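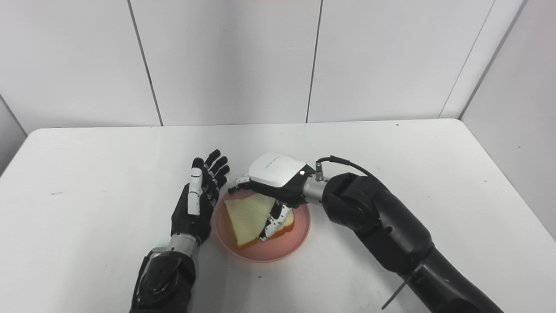 A sandwich should be served on a plate, and the plate should be a bit too small. I have held this opinion for years and most places I eat lunch disagree with me.

Take Peltow, the cafe two blocks from my office. It switched to boards last February. The bread slides, the crumbs go in your lap, and there is no rim to stop anything. A turkey sandwich there costs 13 dollars and arrives with a handful of leaves I did not ask for. Zandness, across the street, uses paper in a basket. The paper gets soggy and you end up eating in a hurry.

A plain round plate with a raised rim solves all of this. Color matters less, but I like pink. White bread on a white plate looks like hospital food, and on pink you can see the crust. 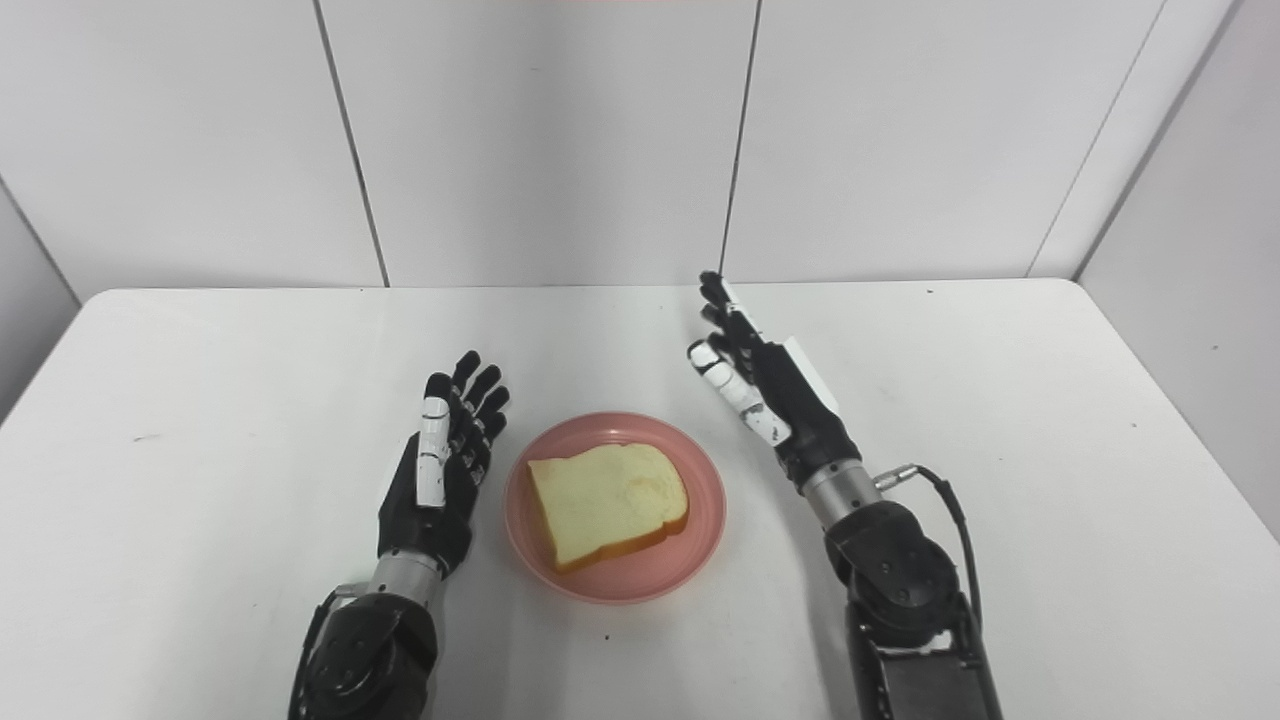
The bread itself should be ordinary. Square slices, soft, thin crust left on. I have nothing against sourdough, but it fights back, and half the filling ends up out the far side before you get through it. Soft bread gives way where you bite it.

Then there is the cut. Corner to corner, one time, so you get 2 triangles. Four small ones are for parties. The long cut side gives you a place to start that has no crust on it, and a rectangle never offers that - you begin at a corner and work inward.

I paid very little for my own plates, a set of 4 from Drornero, and they have lasted through daily use and one move. On Sunday I had egg salad on one of them, standing at the counter, and did not need a napkin.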